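Setting out a worktop: what the burger trials taught us

Most kitchen tips come from cooks. These come from a run of tests in which a robot was asked to build a burger, over and over, from parts set out in tubs. We ran 377 trials with the tubs in fixed places and then a second set with the tubs moved between goes. The aim was to find out how much the layout of a worktop matters to a machine that has learned the job by copying people. It matters a great deal, and most of what helped the robot will help anyone making sandwiches for a crowd.

Keep the middle clear. Put the tray in the centre and everything else around the edge of it. When a tub sat between the arm and the tray, dropped pieces went up sharply.

Use clear tubs, and low ones if you have them. You can see what is left without leaning over. Clear walls did cause trouble for one of our cameras, which took reflections for food – at home this won't bother you.

Line the tray with paper. A bun slides on a bare tray when something is put down on it off centre.

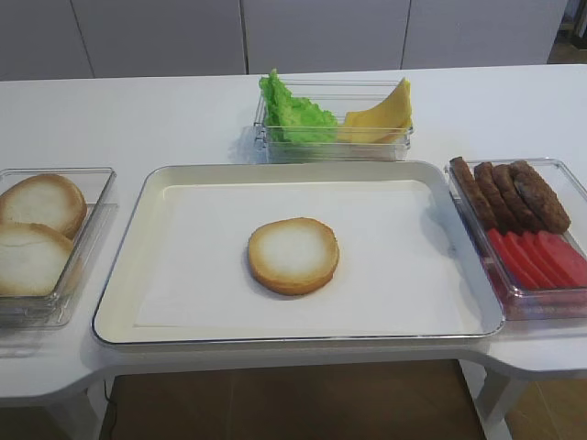
Jestholm Kitchen Robotics Group – Worktop Trials

Start with one bun half, cut side up, and put it down before you reach for anything else. In our trials every build began this way. Builds where the first half landed cut side down were stopped and counted as failures, so we can't say how they would have ended.

Buns go on one side, patties and tomato on the other, lettuce and cheese at the back. We tried other orders. This one gave the fewest crossed reaches, both for the robot and for the people who showed it what to do. If you are left-handed, try it the other way round.

Fan the tomato slices. Slices in a flat stack stick together and come up in twos. Overlapped in a row, each has an edge you can get hold of.

Stand the lettuce and cheese so that they come up over the rim of the tub. Radomir Perić, who ran the second set, found this was the cheapest change of the lot – it took a smaller tub and nothing else.

Don't move things halfway through. With the tubs shifted by a hand's width the robot's success rate fell, and it took 21 more recorded builds in the new layout to bring it back. People cope better, but our helpers slowed down too.

A note on the numbers. The method, which we call Ero, was trained on some 1000 recorded builds done by hand. All the food was replica food. Real tomato is wet and real cheese bends, and we have not tested either, so take the tomato and cheese tips as a starting point. The same layouts are being tried at Kendon with sandwich fillings, and results should be up in July.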